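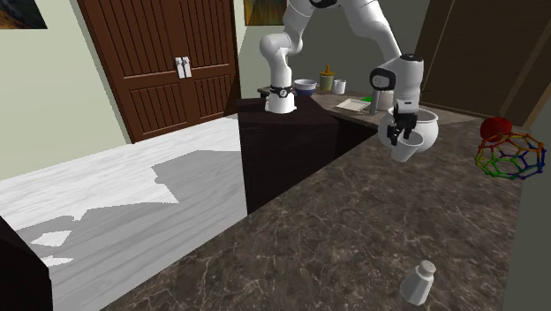 Against the Open Kitchen

By Bezawit Jemal
7 October 2019

My landlord in Enwood took down the wall between my kitchen and my living room last March. He did this as a favor. He called it opening the place up, and he raised the rent afterward by an amount that suggested I had been given something. What I had been given was a view of my own dishes from the couch.

I have lived with it for long enough now to say I don't like it, and I've become suspicious of the people who tell me I should.

The case for the open kitchen is always made in the same few words. Light. Flow. Togetherness. The cook is no longer shut away. Guests drift in, kids do homework at the counter, someone pours wine while someone else chops. I have seen this evening in every brochure for every new building between here and the river, and I have been to perhaps two evenings like it in my life. Both were held by people who had ordered the food.

What happens at my place is that I fry onions and the couch smells of onions. The couch will go on smelling of onions until I give it away. The extractor fan, which used to roar behind a closed door where it bothered only me, now roars at everyone, so we turn it off to hear each other, and then there is more onion. If I want to watch something while a pot boils, I can see the television fine, but I can't hear it over the pot. My sister tried to make a phone call during dinner prep and ended up doing it from the bathroom, the last room in the apartment with a door that isn't a bedroom.

I was told I'd get used to it. I've noticed that people say this mostly about things they have already paid for.

The cook being shut away is the part of the argument that bothers me most. Who was shut away? My mother cooked in a kitchen with a door in a narrow house on Tallow Street, and that door was hers. She closed it when she'd had enough of us. She kept the radio in there and a chair nobody else was allowed to sit in, and she had whole conversations with my aunt that we were never meant to hear. I don't want to make it out to be paradise. She did too much of the work and we did too little, and taking out a wall would have changed none of that. We would have sat on the couch and watched her do it.

The builders of apartments have their own reasons, and I don't blame them for having reasons. I only wish they'd say so. A wall takes up space and costs money. A kitchen with a door needs its own window or at least some decent ventilation, and a kitchen without one can be pushed against the back of the living room, where there is no window at all, and be called part of a bright, generous living area. I went to look at a unit in the Medrano building, the new one by the bus depot, where the rental agent swept her arm across a single room and described it as three. The dining area was a light fixture. When I asked where you'd put a trash can, she said most residents find a solution.

That unit was 400 dollars a month more than mine. It had a very nice faucet.

I'll be fair and give the other side what it's owed. My neighbor has twins who are just learning to walk, and she says she would lose her mind if she couldn't see them from the stove. I believe her. For those few years a wall is a real problem. A friend of mine who uses a wheelchair told me she'd take one big room over two small ones any day, for the turning space alone, and I have no answer to that except that she's right. Some people also simply like it. They are tidy in a way that goes all the way down, and they wipe as they go, and company doesn't rattle them while they cook.

But those are particular people with particular reasons, and the open kitchen has stopped being sold as something for particular people. It's the default. Try finding a new apartment without one. I spent most of the spring looking, and of the 18 places I saw, one had a kitchen you could close. It was over a dry cleaner and the floor sloped.

Then there's the cleaning. In a closed kitchen you can leave the roasting pan until morning and nobody suffers but you. In an open one the roasting pan is at the party. So you clean before people come, clean while they're there – with your back to them, so much for togetherness – and clean again once they've gone. Or you do what the couple upstairs do, which is keep a counter with nothing on it at all and eat out. They have a lovely kitchen. I believe it contains a bowl of lemons.

The truly rich, I read, have noticed the problem and solved it by having a second kitchen. There's a word for it in the magazines, the back kitchen or the messy kitchen, and it's a small room behind the big open one where the real cooking gets done. It has a sink and a stove and shelves. It also has a door. I had to put the magazine down for a minute when I got to that. We took the wall out of everybody's house, and the people who can afford anything they want are paying to put it back.

My landlord stopped by around 20 minutes before dinner last week to look at a leak. He stood in the middle of my opened-up place, in the steam, with the fan going, and said something I couldn't hear. I asked him to say it again.

"Great space," he shouted.

I've since bought a heavy curtain and a tension rod. It doesn't keep much of the smell in and it looks a bit like a hospital. I pull it shut every night.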